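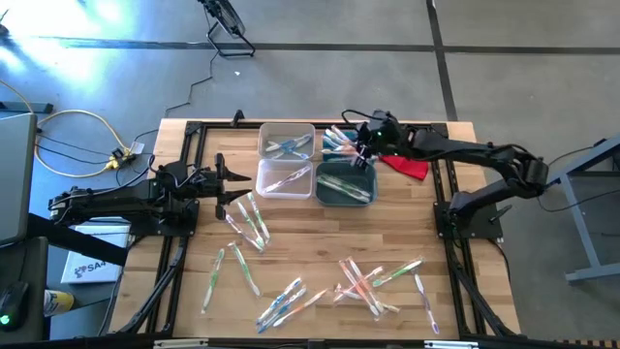
Replacing the Household Toothbrush: A Note on Practice at Lullgate

Home Journal Household Archive Contact

Reading time: 3 minutes

The household at Lullgate has kept a written schedule of small replacements for several years. It covers water filters, smoke alarm batteries, dishcloths and, since a revision made in May, toothbrushes. This entry sets out the arrangements now in force for the last of these, which had previously been left to individual judgement.

Under the former practice, a toothbrush was replaced when its owner noticed that it looked worn. Brushes were kept for very different periods, and guests were on occasion offered the last spare in the cupboard, leaving none for the family. The schedule now provides that each brush is changed at the start of every season. A brush whose bristles have splayed before that time is to be changed at once, as is any brush that has fallen on the bathroom floor.

Storage

Brushes in daily use stand upright in an open beaker on the shelf above the basin. They are rinsed under the cold tap, shaken and left to dry in the air. Travel caps are used for travel only and are removed on arrival. The beaker itself is washed with the supper dishes at the weekend - a duty that was formerly assigned to no one, with results that need not be recorded in detail.

Unused brushes remain in their packets in the linen cupboard, on the second shelf, to the left of the soap. The household aims to hold 14 at any time. This figure allows for one full seasonal change, a reasonable number of visitors and a small reserve. When the stock falls to 2 packets, an entry is made on the kitchen list.

Purchasing

Supplies were for a long time obtained from Arkinow, the chemist nearest the station. Following a change in its opening hours, the household now buys from Fondale, where the soft-bristled type is stocked regularly and may be bought in larger packs. Medium bristles are no longer purchased. One member of the household preferred them and has accepted the change with some reluctance.

An electric brush was tried over the winter. It cleaned well and was liked by those who used it, but the charger occupied the only socket on the landing, which is also required for the hall lamp. The matter has been deferred until the landing is rewired.

Disposal

Old brushes are not thrown away immediately. Each is washed in hot water, marked with a band of tape around the handle and placed in the box beneath the kitchen sink. From there they are issued for cleaning taps, tile joints, bicycle chains and the runners of the sash windows. A marked brush is never returned to the bathroom. Brushes no longer fit for this work go into the general waste, as the local collection does not accept them for recycling.

The next entry will deal with tea towels, on which opinion at Lullgate remains divided.

Share this post 14 shares 2 comments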